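3.2 Storage of small parts

Participants at the Kusmont and Bresar sites kept their small parts in several kinds of container, and the kind they chose had a strong bearing on how the parts were sorted. Of the 735 storage episodes in the diary data, 501 involved a hinged plastic compartment box. The rest involved jars, envelopes, drawer units and the packaging the parts had been sold in. We treat the compartment box separately in this section and return to drawer units in Section 3.4.

Compartment boxes vary in how much of the sorting they decide for the owner. In the Prekari type the cells are molded as part of the tray and cannot be changed. In other types the tray is split by upright dividers, and the owner has to work with cells of different lengths. Tinted plastic was common at both sites. Diary entries mention it mostly in connection with finding things – a screw could be told from a washer through the lid, but two screws of close sizes could not.

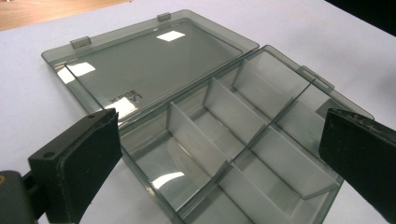 Figure 4. Compartment box with hinged lid, open. The lid is marked VALUX. The tray has a lengthwise divider and cross dividers.

Owners rarely filled a box in one sitting. A typical first entry describes two or three cells put to use and the others left for later. Labels were added late, if at all, and 29 of the boxes carried a label that no longer matched what was inside when we visited in December. Most of these mismatches came from a cell being taken over for a new part while the old label stayed on the lid.

Long cells caused the most trouble. They were set aside for drill bits or cable ties at first and then collected whatever did not fit elsewhere. In 11 households a long cell had become a general catch-all, and the diarist used a fixed name for it, such as "the odd one" or "bits." Rennie containers, with their equal cells, showed less of this, but their owners were more likely to keep a separate jar for leftovers. We therefore count the jar and the box as a single storage unit in the analysis that follows.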